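Home / Notes / Tooling / Archive / Contact

Stop Treating Gripper State as a Boolean

Severino Prieto
January 22, 2022
8 min read

Most manipulation stacks I have reviewed carry a field called gripper_closed, or something close to it. It is set when a close command returns. Planners branch on it, loggers store it, and learned policies are trained on it. I think the field should be removed, and I think the cost of removing it is lower than teams assume.

The problem is that one bit stands in for three quantities: the commanded width, the measured width, and whether anything is held. On a good day these agree. The field is then correct by luck, and the code that reads it looks correct too.

Last August, Sneha Rana and I went through 323 pick attempts logged on the Rorville cell under Gekora, our task executor. The executor reported a successful grasp in 252 of them. Checking measured width against the known part width left 163 we were willing to call grasps. The remainder had a closed flag and fingers at or near their zero position. The planner carried on to the place step in every case, moving nothing to a bin with full collision checking on the payload it believed it had.

The usual objection is that force sensing fixes this. It helps, but a motor current threshold is another bit, derived from another tuned number. Fingertips meeting each other also produce a current spike. Telmo Cuesta argued in review that a debounce timer would be enough. We tried it. The timer moved the errors to thin parts and left the count of bad place steps about where it was.

What we run now is simple. The driver publishes width, velocity and effort with a timestamp, and nothing else. A separate estimator holds the belief about contact and is allowed to answer "unknown." The planner must handle that answer. This last requirement caused most of the work and all of the complaints.

Perception has a part in this as well

A wrist view carries information that the encoder does not. It sees the tips directly, so it does not care about backlash or a finger that was remounted a little off its zero.

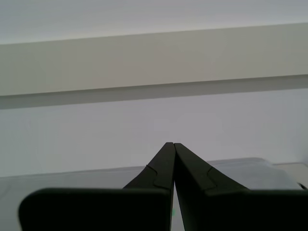
What the wrist view can settle

With tips this close, I would not ask a vision model whether they touch. The difference between contact and a hair of clearance is below what I trust at our resolution. The useful question is whether there is a part between them, and against a pale background that is an easy one. We fuse that answer with width and let the estimator weigh both.

Mererid Gwilliam's port to the Villalobos cell kept the boolean as a compatibility shim, computed from the estimator and marked deprecated. I would have deleted it. Anything that can still be read will be read.

Contact: Severino Prieto, Fater
© 2022 Fater. All rights reserved.
Back to top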